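Has anyone's kid finished Ferkunport Summer?

Children's and Middle Grade > New Releases
5 pages of older posts archived

mossy_ledger
14th September
My daughter's class is reading Ferkunport Summer for their fall unit and I read it ahead of her. The jacket says it will "change how your child thinks about friendship." I'm not convinced it changed how I think about anything. Two girls have a falling out, one moves away, the other writes her letters she never mails. It's 26 chapters and the falling out doesn't happen until chapter eleven. Did the kids here like it, or did the grownups like it for them?

paperback_otter
My son liked it. He's ten and he doesn't read long books. I think the slow start is what sold him, he said it felt like nothing bad was going to happen and then it did. So that's one kid, for what it's worth.

quillback
One kid is one kid. I run a small school library and I ordered it in May because the Tredach catalog said it was "already a classroom favorite." It wasn't out yet in May. How was it a classroom favorite?

paperback_otter
Advance copies? Teachers get those.

quillback
Sure, some teachers do. Tredach's own newsletter said they mailed out 200 of them. I'd like to know how many got read before the word favorite went on the page.

mossy_ledger
That matches what I'm seeing. Every review I can find has the phrase "quietly devastating" in it and I'd bet it came off the press sheet.

tuesdaysfern
I'll stick up for it a little. The letters are good. The one where she tells her friend about the dog getting into the church supper and then crosses it all out and starts over sounded like a real twelve year old to me. I agree the first half drags. My copy is about 200 pages and I'd have cut a quarter of it.

halfpint_harbor
Which quarter? People always say that and then it's the boat stuff. My girls loved the boat stuff.

tuesdaysfern
The aunt's bakery. Four chapters of it and she never comes back.

halfpint_harbor
OK I'll give you the aunt.

mossy_ledger
What bothers me more is the chapter where the friend leaves home. It's the emotional center of the book and it's so vague. She "put her whole life in a box." What life? What did she take? We get half a page about the light in the window and not one sock.

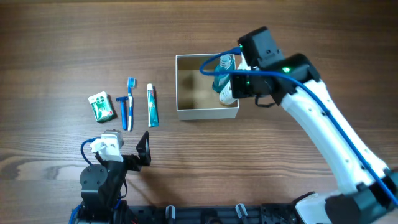
The whole chapter runs on feelings with nothing under them, and I think kids notice. Mine did. She asked what was in the box and I had to say the book doesn't tell us. A writer who trusted the reader would have slowed down and let us look at plain stuff. Give me the bar of soap still in its green and white wrapper, the blue razor, the toothbrush next to it, and the cardboard box sitting open beside them. I'd believe in somebody leaving a house if I got that much. Let the main character stand there and look at the toothbrush. You wouldn't need the window at all.

quillback
Agree on the box, though I'd leave out the razor for a twelve year old.

mossy_ledger
Could be the older sister's. She goes too.

quillback
Fair, I forgot the sister. So did the author, mostly.

bramble_ink
Going to disagree with all of you. The vagueness is because the main character isn't in the room. She's hearing about it later from her mother. She can't list things she didn't see.

mossy_ledger
Then why does she get the light in the window?

bramble_ink
Because she's making it up. Read the end of chapter nineteen again, she says she's "filling it in." She fills in what she'd want to be true.

mossy_ledger
I did read it. One line doesn't cover a whole chapter for me. And if she's filling it in, a kid that age would fill in stuff. She'd know what her best friend's toothbrush looked like from sleepovers.

tuesdaysfern
Huh. That's a good point about sleepovers.

bramble_ink
I still think it's on purpose. Whether it works is another matter.

halfpint_harbor
Is the second one any better? Trita, I think it's called. Bassi has it on their preorder page with the same quote on it.

quillback
The same quote as the first book?

halfpint_harbor
Word for word. "Will change how your child thinks about friendship."

quillback
I'm going to wait for the library copy on that. And I buy the library copies.

paperback_otter
My son wants it, so we'll get it. I'll report back on whether anyone packs a sock.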